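Demo collection, day whatever. We're at 519 episodes of "close the drawer" and I've started hearing drawers in my sleep.

2/ Today's rule from Suha: start every episode with the fingers shut and the drawer open. I forgot twice before lunch. Both went in the reject pile.

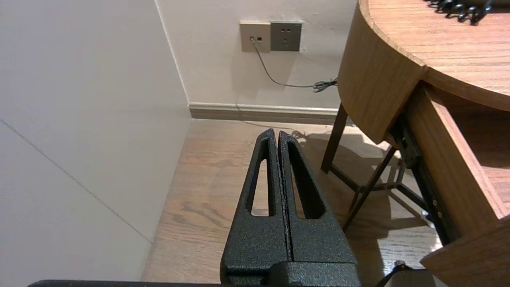 3/ Wrist view at the start. I like having the black drawer slide in there, off to the right — gives the policy something to line up on besides a lot of wood grain.

4/ Santosh wants 2,183 before we train anything. I'd train at 1,805 and see. We're still arguing.

5/ Also, please vary your starting pose, people! I went through 148 of mine and way too many begin from the same spot. Redoing a bunch tomorrow — bringing snacks.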